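The gripper that wouldn't let go of the sock

Naa Dogbe has strong views on fingers. She has spent most of the year comparing them, usually in other people's homes, and by July she had stopped being polite about the ones she disliked.

"The Brosetti pair were beautiful," she says. "Machined, silent, lovely box. They could pick up a steel bolt all day long. Then you gave them a pillowcase and they just sort of stroked it."

Dogbe runs hardware trials at Wavbridge, a small firm that would like robots to be able to tidy a bedroom. It does not yet have a robot that can tidy a bedroom. What it has is a shelf of hand-held grippers, which people carry round and squeeze while a camera watches what the fingers do, and a spreadsheet in which Dogbe records how badly each one behaved. The spreadsheet has a column called Remarks. I was allowed to read some of it. One entry said "no" and another said "NO".

The trial ran to 2558 separate grasps, split between three sets of fingers: the Brosetti, a soft moulded pair from Feltik, and an in-house design everyone calls Lu, for reasons that seem to have left the company with the person who named it. Each set was used on the same list of household jobs. Fold the towel. Lift the pillow by its corner. Pick one sock out of a heap of socks. The plan had been 3000 grasps, but the Feltik fingers split before the end and the replacements went to an old address.

"I'd like to tell you we stopped for statistical reasons," she says.

The sock job was the one that sorted them out. The Feltik fingers had a grippy surface that took hold of cotton at once and then declined to give it back. Testers would open the handle and the sock would stay where it was, hanging off one fingertip. Dogbe demonstrates this with her own hand, shaking it at the wrist like somebody who has got sticky tape on their thumb. In the spreadsheet these were first logged as successful grasps, which made Feltik the clear leader for three weeks, until she added a second column asking whether the object had been put down again.

"That cost them 77 points of goodwill in an afternoon," she says. I ask what a point of goodwill is. She says it is a unit she keeps in her head.
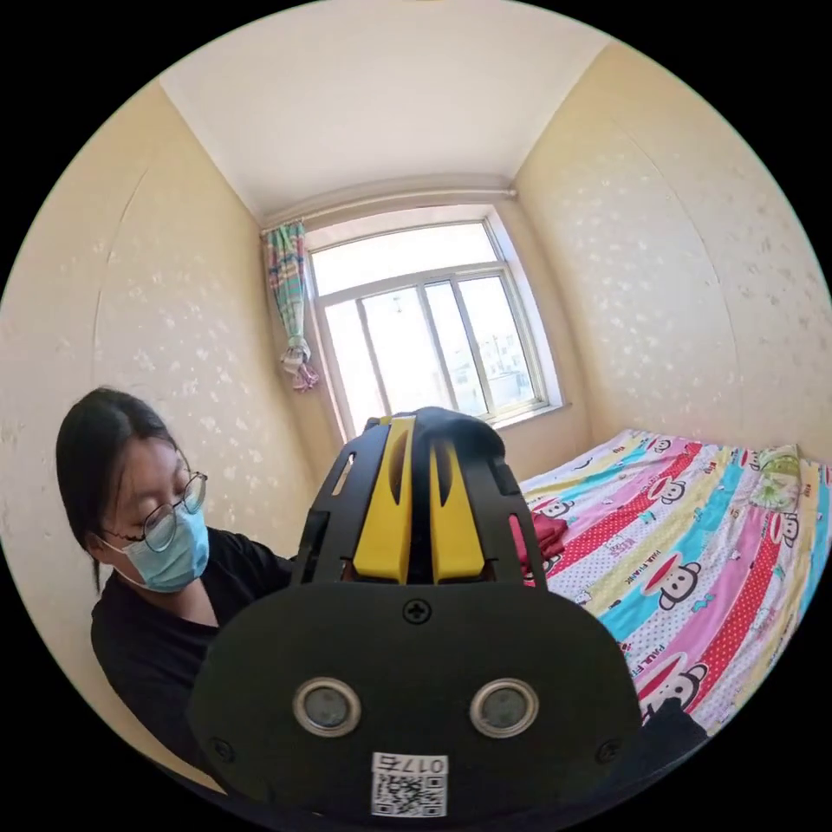 Why test grippers by hand before putting them on an arm?

Because an arm brings its own mistakes, and for a while you can't tell whose fault anything is. If a person is holding the gripper and the towel still falls out, the fingers are the problem. It is also much quicker to change a pair of fingers on a handle than to recalibrate an arm each time, and a handle will go up a flight of stairs in a rucksack.

The cameras were supposed to be the easy part. Dogbe had set aside a Monday to choose between a narrow lens and a very wide one, and had told her manager she would be done by lunch. The narrow lens gave a crisp, flat picture that everybody liked to look at. It also lost the edge of the bed whenever the tester leaned in, and a model trained on it had very little idea where the bed went.

The wide lens bends every wall in the house and makes a box room look like the inside of a teapot. She chose it anyway. "It's an ugly picture with everything in it," she says. "I had a meeting where somebody asked if we could straighten it for the slides. You can. Then you've got a tidy picture with less in it, and you've spent an hour."

There was a disagreement over cut-outs as well. Lu's first fingers were solid, and firm enough to pinch a coin, but they skated off anything padded. Taking material out of the middle let them bow a little round a fold of cloth. It also made them easier to snap, and Dogbe has a jam jar of the pieces on her desk. She moves it out of my reach when I pick it up.

So Lu won? She pulls a face. Lu won on towels and pillows, and put its socks down when asked. The Brosetti was better on anything hard, and she expects to keep a pair for cupboard handles. Feltik has promised a less enthusiastic coating, and she has agreed to try it, though she won't be paying the postage.

Next on the list is fitted sheets. I ask how she thinks the fingers will get on with those.

"How do you get on with them?" she says.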